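I went along to the open afternoon at Prorport last month, mostly because it was raining and my neighbor had a spare pass. If you haven't been out that way, Prorport is the long brick building behind the Tundville bus garage, the one that used to sell carpet. It's a robot lab now, and they let the public in twice a year (I missed the spring one and heard plenty about it).

There were more than 200 of us, which meant a line for the coffee and a longer one for the sign-in sheet. I got a sticker with my name spelled wrong and was sent off with the second group.

Our guide was Sirkka Juntunen, who runs the household side of the project. They call it Siltus, and the idea is to get a robot to do the boring stuff in a kitchen or a storeroom - opening things, fetching things, putting them back where they came from. She talks fast and she's funny, and she didn't mind being interrupted, so of course we interrupted her all the time. A boy near the front wanted to know if it could make toast. Not yet, she said, but it was on her list too!

What surprised me was how much of the work is done by people. I had pictured a robot being programmed by somebody at a keyboard, and there is some of that, but a lot of the day goes to a person walking up to a door or a drawer with a gripper in their hand and doing the job themselves, over and over. The camera on the tool records it all, and the robot learns from the recordings. Sirkka said they want 2,000 of these for doors alone before winter is over. A woman behind me said "just doors?" and I was thinking exactly the same thing.

But then you watch it for a while and you start to see why. You and I don't think about a handle. We grab it. With the gripper you have to come in straight, get a finger on each side, close up and then pull on a curve so the door swings and you don't just yank at it. Halyna Kuzmenko was doing the demonstration when our group came through, and she made it look easy, chatting to us over her shoulder the whole time.
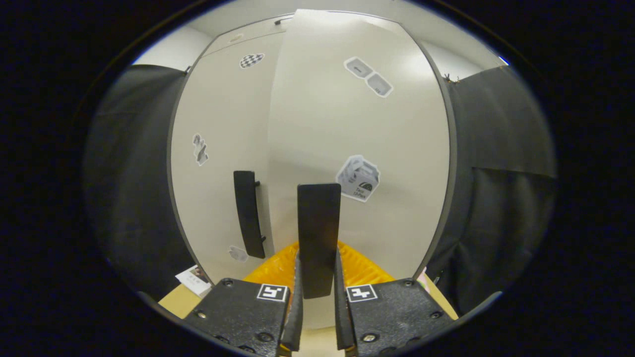 She let a few of us have a try afterward, and I put my hand up before I had thought it through. My first go was terrible. I came in too low and bumped the door, and the second time I got hold of the handle but stood too close, so I had nowhere to go when it opened. Halyna was very kind about it. She told me the clumsy ones get thrown out of the set, so at least I haven't taught a robot any of my bad habits.

Somebody asked about money, as somebody always does. Part of it comes from Dafis, a small firm that makes storage fittings, and Sirkka said the rest was grants and a good deal of begging. She was less keen to say when any of this would turn up in a real home. "Ask me again next time," was as far as she'd go.

The next open afternoon is planned for the spring. It's free, but the groups fill up early, so get there before they open the doors if you want a turn with the gripper. Parking is awful - take the bus.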